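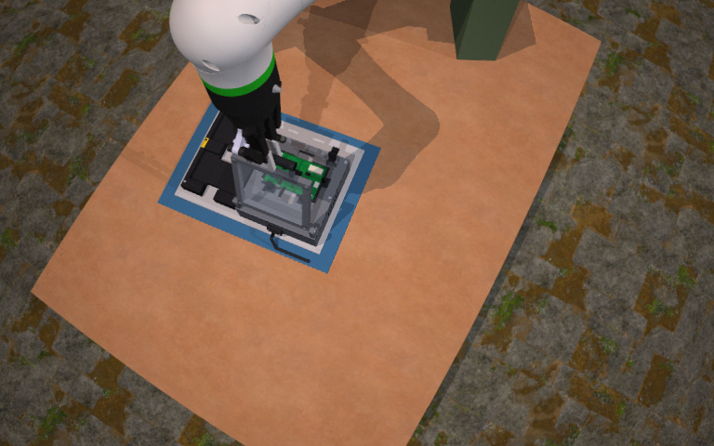
Step 2: Randomise the look, leave the geometry alone

Okay, so you've got the arm, the blue mat and the electronics assembly loading in the simulator. Now for the fun part! Domain randomisation just means changing the colours, lighting and background every episode, so the policy stops caring about them. I swap the tabletop and the ground (rough stone is my favourite), then move the light so the arm's shadow lands somewhere new.

Keep the meshes and contact settings fixed for now. I got greedy in July, changed the lot at once and spent ages guessing which setting had wrecked my grasps.

Step 3: Watch the clear enclosure

See-through panels are a pain — a depth camera model that treats them as solid will teach your policy some odd habits. Magdalini Stergiou put me onto rendering depth twice, with the panels and without, and picking one at random for each episode. It's in the Pernow config under "panel_depth".

Step 4: Train, then test on looks it hasn't met

I use 60 visual themes for training and hold back six. Run four seeds, please, as one lucky seed fooled me for a whole weekend. With colour randomisation only, my best seed managed up to 47 per cent on the held-back themes, and moving the light as well gave me my next decent jump.

Save your checkpoints before starting Step 5 — the Jurkach script overwrites the folder.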